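1/6 Bought the Flunier field watch in September as a gift for my brother. He didn't like the size, so I've been wearing it myself. Notes after 14 weeks.

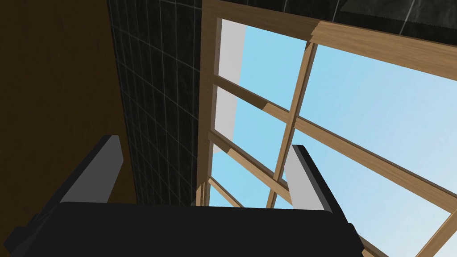 The case is 33 mm, small by current standards. Fine on my wrist. Steel back, brushed sides, no date.

2/6 It runs 6 seconds fast a day. I set it every Saturday and leave it alone otherwise. 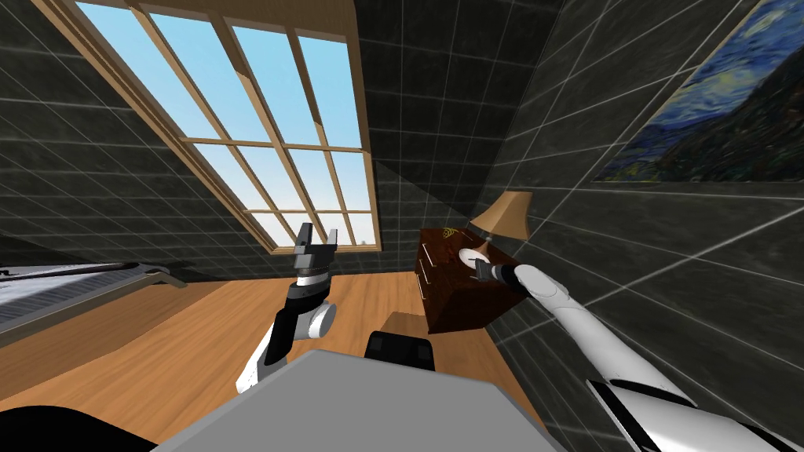
Does the strap need replacing? Mine did. The leather it came with was stiff and the second hole tore. I put it on a Stondel canvas one.

3/6 Uwe Albers asked about the lume. Good for two hours, then hard to read.

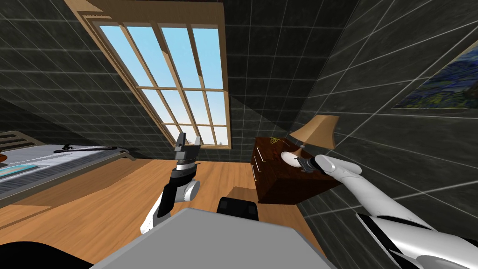 Tiled walls, wooden window, blue sky.

4/6 The crown is the weak point. It's small and slippery, and winding it with cold hands is a nuisance. Sowmya Salian has the same model and says hers is no better.
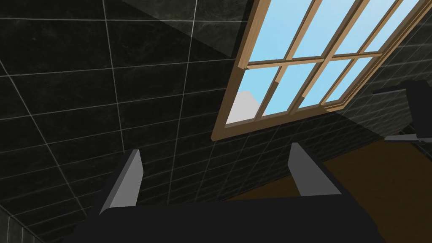 5/6 Scratches: one on the buckle, none on the glass.

6/6 I'd buy it again at the sale price. Full price, I'd look at the Skernent first.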